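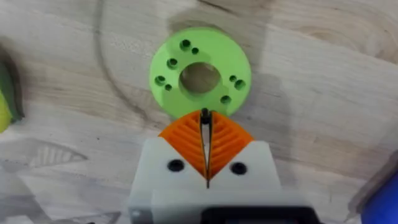
**Soft fins or hard jaws for flat parts?**

**coronia_bench** wrote:

Trying to decide whether the ribbed fin fingers are worth keeping. The test part is the flat green printed ring, picked up off a bare wood top. Everyone on the Pluresstead list says fins are the answer to everything. I have my doubts. They wrap nicely around a cup, but a flat disc gives them very little to wrap around.

I ran 600 picks with the orange fins and 600 with the plain Nalov jaws, same arm, same wrist camera. Fins missed 141. I haven't finished sorting the jaw log.

---

**chooless** wrote:

So you posted half a comparison. What did the jaws miss?

Also, which way do you grab it? Outside of the rim, or one finger down the center hole?

---

**coronia_bench** wrote:

Outside, straight down. I tried the center hole for an evening and the fingers kept catching on the small holes around it.

Jaw number when I trust it. The first part of that log has the wrong force limit in it.

---

**tin_lathe** wrote:

I don't buy the premise. Fins are fine on thin stuff if you slow the close and let the tips land on the table first. Most people come in too high, pinch air, then blame the rubber. Mine have done 3,000 cycles on washers and gaskets with the cheap Choo controller.

---

**chooless** wrote:

3,000 cycles isn't 3,000 good picks. How many did it drop?

---

**tin_lathe** wrote:

Didn't log drops. It would have stopped the line if it was bad.

---

**chooless** wrote:

Right, so we don't know.

@coronia_bench, look at your camera view before you buy anything. With the tips up at the disc, the fingers overlap its lower rim. If your detector wants the whole outline, you lose that stretch just when it matters. The shadow on the wood wouldn't help either.

---

**coronia_bench** wrote:

Fair point about the rim. I'll freeze the pose estimate 3 cm out and go in blind from there, with both sets of fingers. Still expecting the jaws to win. Will post both logs this time, drops included.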